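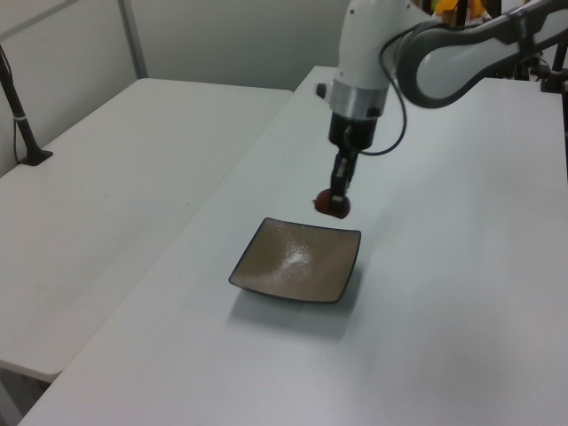
Week 8: Do you need a CSS framework?
Notes by Vernon Hiebert

The sales pitch says a framework saves time. Sometimes. Load the Brosbridge starter page and look at the network tab before you believe it: 738 rules, of which the page uses around 300.

Things to check first:
- Can grid or flexbox do the layout with no extra files?
- Who fixes it when the next version renames every class?
- Does it still work at narrow widths – really narrow, on a phone? 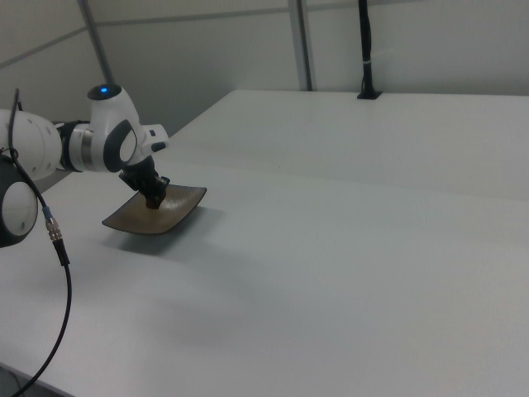

Fig. 2. White robot arm with a blue indicator light.

Omid Amini will defend frameworks in the seminar. Bring a page you built by hand and compare file sizes.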